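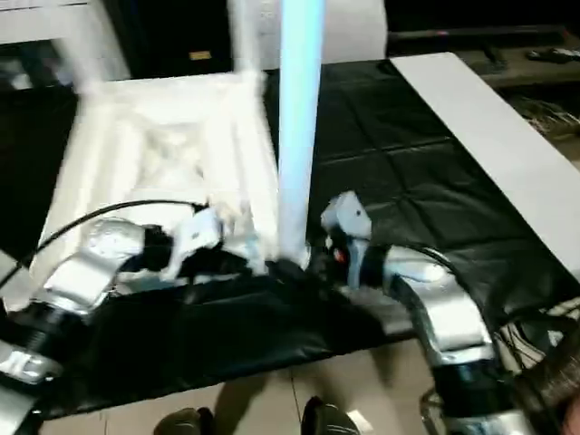 Ankica meinte, eine Folie gehöre auf den Tisch, bevor überhaupt irgendetwas darauf abgestellt wird, und zwar eine dunkle, weil man darauf Schrauben und weiße Krümel sofort sieht. Ich habe bisher Zeitungspapier genommen. Das reißt und klebt an allem, was noch nicht ganz trocken ist.

Jetzt also schwarze Folie. Sie lag seit dem Umzug in die Kulavska gefaltet im Schrank, und die Knicke gehen nicht mehr heraus. Bei flachen Sachen stört das kaum. Kleine Teile rollen in die Falten und bleiben dort liegen, was mir ganz recht ist.

Große weiße Teile hebe ich an, wenn ich sie umsetzen will. Beim Schieben wirft die Folie Wellen und zieht alles andere mit. An zwei Ecken habe ich sie mit Klebeband festgemacht, an den anderen beiden noch nicht.

Bei Perić gibt es Folie in Bahnen bis zu 5 Meter, für meinen Tisch würde die Hälfte reichen. Vielleicht frage ich Ljubica, ob sie den Rest nimmt. Ihr Tisch ist ungefähr so lang wie meiner.

Neueste Beiträge
Regal im Flur, zweiter Versuch
Klebeband wieder abbekommen
Was noch in den Umzugskisten ist
Kellerfenster im November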